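Can a machine put the shopping away yet?

I'd been promised tea and a straight answer, and I got both, though the tea came first and the answer took most of the morning.
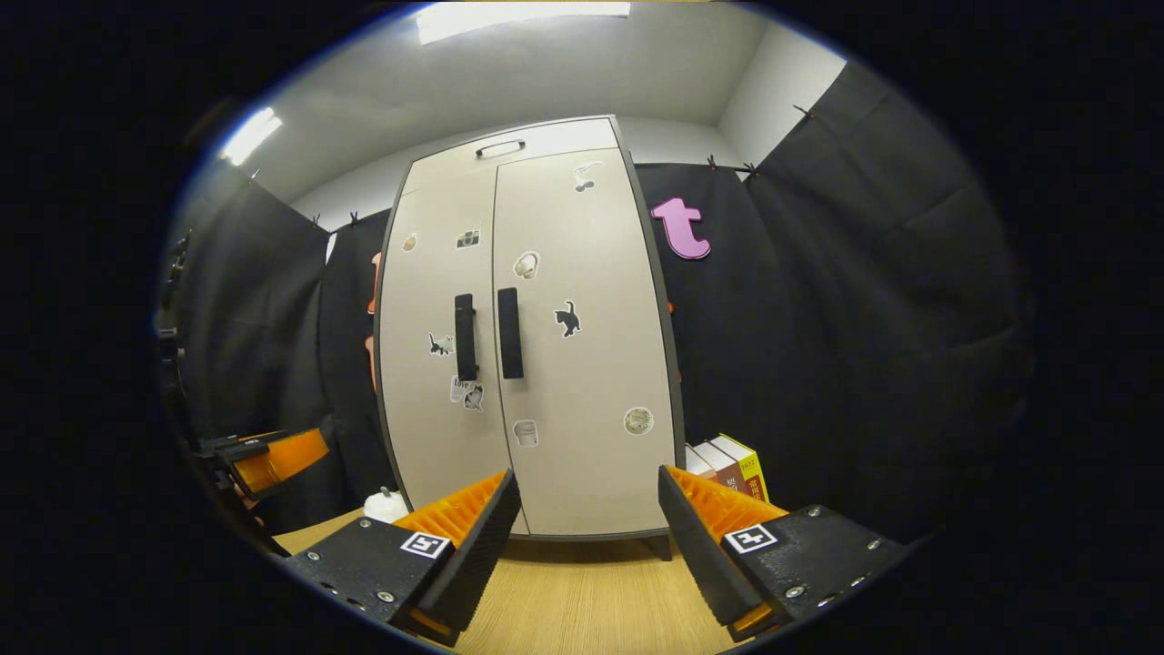 I'd gone to Sakutcombe to talk to an engineer at Druris, a small firm that teaches machines to do the sort of jobs the rest of us do while thinking about something else. Opening cupboards, putting cups back, clearing a worktop. She asked me to leave her name out of it (her mum reads this column, and would want to know why her own kitchen hasn't been sorted), so I'll just call her the engineer.

"People always ask me when they can have one," she said. "And I ask them what they want it to do, and they say everything! Well, not everything. Cupboards would be a start."

I said cupboards sounded easy. She gave me a look I remember from school.

"Right, so think about a door with a long upright handle on it. You hook your fingers round and pull. But you're not pulling straight, are you? The door swings, so your hand has to travel in a curve, and if you don't follow it you're either fighting the hinge or you've let go. You've been doing that since you were two. You've never once had to think about where the hinge is."

And double doors are worse, apparently, when the handles sit side by side in the middle. Go in a touch too wide and you've got hold of both, and then you're pulling against yourself. I have done this with a wardrobe, so I kept quiet.

Her way of teaching the thing is by showing it, over and over. A person does the chore with a gripper held in the hand, and the computer learns from what the gripper saw and where it went. I asked how many goes it needs.

"For one door, we like 600. Then somebody changes the handle and you find out how much of it was learning and how much was luck."

Do stickers on a door bother it? I only asked because my fridge is covered in them.

"They can do. If every door it's ever seen has a cat in the same spot, it might decide the cat matters. So you want plenty of variety, plain doors and busy doors, good light and rotten light. People's homes are busy. I'd much rather it met the clutter here than in your kitchen."

We moved on to shops, as Druris also has a trial running with Zelimell, who sell homeware and have a stockroom to keep tidy. I'd assumed a shop would be harder, what with customers wandering about, but she reckons it's the other way round.

"In a stockroom the shelves stay put and the boxes are mostly boxes. Our machine, Kanaan, did a 4 hour run there in October and put away 16 trays. One of their staff would do that before her coffee went cold - but she'd sooner be out front with the customers, and she told us so."

Sixteen trays! I must have looked disappointed, and she laughed at me.

"It's slow, I know it's slow. It stops and looks at things. I'd be more worried if it was quick and dropped them."

What about the soft stuff, then, the washing and the tea towels? She put her head in her hands. A door only moves one way, she told me, but a towel can land in any heap it likes, and Kanaan has to work out where the corners have gone before it can start. Bags of shopping are a bother for the same reason. Tins are fine. Tins are lovely. A bag of salad, she said, is a bad afternoon.

So I pushed her on it, would she have one at home?

"To open a cupboard and hand me a mug, yes, I'd have that now, if I could stand next to it. To be left alone with the good plates? No. Ask me again in a few years, and ask me what I've got in the cupboard."

She washed up our mugs herself, by the way, and I dried.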